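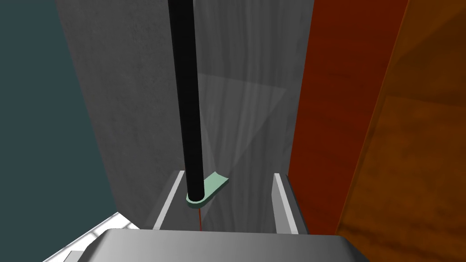 Render 1 – grey wall, black rod, little green tab at the foot of it

From: Kosmas Raptis
To: Barkside allotments and gardens list
Date: Saturday, February 20, 2021
Subject: Re: Re: water butts, the standpipe and who is doing the hose order

All,

Quick one as I have to be out the door by ten. Replying to Jianhua below but it's for everyone on the lower plots really.

Standpipe first. Went down with Liis on Thursday, tap is still dripping and the lagging has come off again on the path side. I've put the old bit of carpet back round it with string. Not pretty. The plumber from Cledstead can come but not before the end of the month, he wants 45 just to look at it and then parts on top. I've said yes. If anyone objects shout now please, not after he's been.

Water butts. We have 7 promised from the garden centre at Urnach, the 200 litre ones, dark green, with lids but NO stands. Stands are extra and daft money. Achilleas has breeze blocks behind his shed and says help yourselves, two per butt is plenty if the ground is level. If your ground is not level (top end, you know who you are) dig it out first and tread it down, a full butt going over is no joke. Mine went in December the year before last and took the bean frame with it.

Delivery – they'll only drop at the main gate. Barrows needed. I can do mornings but not lifting, back is still bad.

Hoses. Jianhua asked if we could all go in on one long roll and cut it up. Yes in principle, but the cheap stuff kinks, we had it before and everyone moaned all summer. The stuff Panagiotou sells off the drum is better, thicker wall, and he'll cut it for us. Price for the lot came to 263 including the connectors. Split by length, not by plot, which seems fairer to me as Maxence only needs a short bit and the far corner needs miles of it. Please measure from the tap to where you actually want to stand, round the corners, not as the crow flies. Then add a bit. Send me the length by email, I lose bits of paper.

Rota. Still no one down for the Sunday evening watering in the polytunnel. It is seedlings only at this time of year, ten minutes with a can. Not the hose!! The onions got flattened last time and it took them weeks to come back.

Can whoever has the long-handled rake bring it back to the shed. Also the blue can with the good rose on it.

Compost – the left hand bay is full, use the middle one. Left hand one wants turning and then leaving alone untill spring. No more bramble in there please, it roots. Cardboard fine, but take the tape off.

To answer the last thing, Jianhua, yes you can have the half plot next to yours for the season, I've checked and the waiting list people both want a full one. Get the couch grass out before you put anything in. Potatoes would be a good first crop, they'll clear it a bit for you. I have some spare earlies chitting on the windowsill if you want them, a tray and a bit, can leave them in the shed.

Right, must go. Gate code is the same as before.

Kosmas

On Friday evening Jianhua Shao wrote:

> Hello all,
>
> Sorry if this has been covered, I only joined the list at Christmas and haven't read
> back very far. Three things.
>
> Is the hose order still open? If it is I would like to be in on it. Would it be cheaper
> to buy one big roll between us and cut it? I have a sharp knife and a free afternoon.
>
> Second, do the new butts come with stands and a tap, or do we sort those ourselves?
> I have no shed roof to run off so would be filling mine from the standpipe, hope
> that is allowed.
>
> Last one is for Kosmas, I suppose. The half plot beside mine has been empty since I
> came and the weeds are coming through under the fence. Could I take it on, just for
> this year? Happy to pay the extra and to give it up if somebody wants it after.
>
> Thanks, and thank you Liis for the leeks, they were lovely.
>
> Jianhua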